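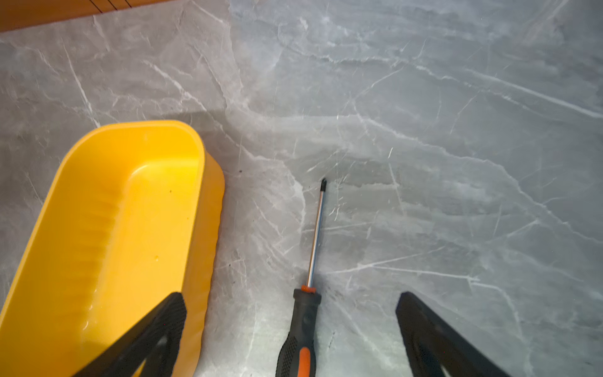 A yellow tray and a cross-head screwdriver against the grey marble-patterned floor at the Handon hall.

Handon's Mending Morning finds its feet (and its screwdrivers)

2018-12-17

I went along to the mending morning at the Handon hall meaning to stay for half an hour and drop off a toaster. I came home at lunchtime with sore knees, a toaster that now pops up properly, and a chair I hadn't owned when I set out. So you can guess how it went!

For those who missed the notice in the library window, the idea is simple enough. You bring something that's broken or wobbly or just annoying, you find a spot, and you mend it with whoever happens to be nearby. Tools are there to borrow. Tea is there to drink. The first one was back in May and I'm told it was a rather quiet affair, mostly people standing about politely holding lamps. This one was anything but quiet. By the time I'd got my coat off there were 17 people through the door and a queue for the kettle.

The woman behind it all is Edileuza Camargo, who moved to Handon from Esden and ran something similar there out of her own garage until the car wanted its place back. She is very calm and very quick, and she has a way of looking at your broken thing for a moment and then asking you a question that makes you feel a bit daft. Mine was, "Have you emptied the crumbs?" I had not emptied the crumbs.

"People come in and say it's had it, it's going to the tip," she told me, while undoing the bottom of somebody's radio. "Then you take the screws out and it's one wire, or it's a bit of biscuit. I like it when it's a bit of biscuit."

The thing I liked most was how much of it happened on the floor. There are tables, of course, but they filled up early with sewing machines and a very large clock, so the rest of us went down to ground level with our trays and our screwdrivers. If you've not been in the hall lately you might not know the floor I mean, the grey one with the pale veins running every which way. It's lovely to look at and an absolute menace if you drop a small screw, as those white streaks will hide it from you for ages. I lost one from the toaster and found it with my sock.

Which brings me to the trays. Edileuza's one firm rule is that every job gets a tray, and everything that comes off your broken thing goes straight in it. Bright plastic ones are her favourite, with a good high rim, and she's particularly fond of yellow. You can see a black screw against yellow from the other side of the room, she says, and nobody mistakes it for their lunch. I've since started doing this at home with an old roasting tin and it isn't half as good.

Her other piece of advice was about screwdrivers, and I'm passing it on as I'd been getting it wrong for years. Use the one that fits! I have always had a single cross-head screwdriver in the kitchen drawer and have used it on everything from spectacles to bed frames, and then wondered why half my screws have round holes in the top where the cross used to be. She had me try 3 different sizes in the same screw just to feel the difference, and the right one sat in there so snugly that it hardly needed turning. She also likes a long shaft for anything set deep, and a proper chunky grip with some texture to it, for those of us whose hands aren't what they were.

I asked her what else a beginner ought to have, expecting a long list and a shopping trip. She said a decent cross-head, a decent flat one, a tray, and a lamp you can move. Everything else can wait until you need it, and by then you'll know somebody who's got one.

As for what got mended, there was a fair old mixture. A music box that had stopped halfway through its tune now gets to the end, although a little slower than it should. Two kitchen chairs had their legs tightened and one had a whole new rail put in. A child's scooter had its handlebars straightened and was then ridden round the hall several times, which I thought was a fair test, if a bit hard on the ankles. The large clock is still in pieces. Its owner took it home in a box and says he'll be back with it, and he looked very happy about the whole business.

My own chair was one of the kitchen pair. The couple who brought them only wanted to see whether they could be saved before giving them away, and I happened to be sitting on one at the time and said how comfortable it was. It's now in my hall with my coats on it.

Not everything made it. A hairdryer was declared past help, and so was a blender that had clearly been through a good deal. Anything electrical gets looked over before it's plugged in, and if there's any doubt it doesn't go home working, it goes home with a label on. A man who had been hoping for better news about the blender took it well and stayed to sand a drawer for someone else.

There is a bit of money news too. The raffle and the cake table brought in 400 pounds between them, far more than the hat that went round in May, and it's going on a proper set of tools that will live at the hall. At the moment most of what gets used comes out of Edileuza's own boxes or from people's sheds, and there was some cheerful confusion at the end over whose pliers were whose. Dinsa, the hardware shop by the bridge, has offered to put the set together and to keep a shelf of spare screws and fuses by for mending days. Irkerov, the upholstery workshop, will be sending someone to the next one to show us how to redo a seat pad, and I've already got my eye on the chair.

If you fancy coming along next time, the date will go up in the library window and on the board outside the hall as soon as it's settled. It's free to come in, with a tin on the side if you want to put something in it. You don't need to know anything at all. I certainly didn't, and I was put next to a retired bus fitter who talked me through the toaster one screw at a time and never once took it off me to do himself - which must have been hard for him.

Do bring your broken thing with all its bits if you still have them, even the ones you're not sure belong to it. Bring the instructions too, if they're in that drawer where instructions go. Wear something you can kneel in. And if you've a spare cushion, bring that as well, as the floor is every bit as hard as it looks and there were only 2 to go round, both taken by the time I'd finished my tea.

Spare trays would also be very welcome. They can be left with Edileuza on the day or handed in at the Dinsa counter, marked for the mending morning. Any colour will do, but you know which one she'd like.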